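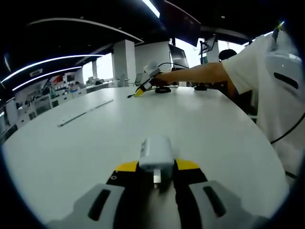 Spare chargers should stop ending up in desk drawers, according to Helmut Fuchs, and residents of Undlow should have a simple place to bring them.

Julteo announced in January that it will open a sorting table for used power adapters and cables at its Tapsell building in Undlow. The service is free to households, schools and small offices in the district.

Items brought to the table will be sorted by plug type and output, checked for damage and tested before they are offered again. Adapters with bent prongs, cracked housings or missing labels will go to Trivmont for recycling – they will not be given out under any circumstances.

During the trial period, residents handed in 837 adapters and cables. Of these, 159 were passed for further use and matched with people who had asked for a replacement. Nearly 110 households took part.

"Most of what we received had no device to go with it," Fuchs said. "People had kept the charger and lost track of the telephone. A clear label and a short test are often all that is needed."

Visitors may bring up to eight items at a time. Cables should be untangled and tied, and adapters should be kept separate from loose batteries, which the table does not accept. Extension cords and power strips are also excluded.

The table will be open from 10 a.m. to 4 p.m. on working days. Requests for a particular adapter may be left at the Tapsell front desk, with the make and model of the device.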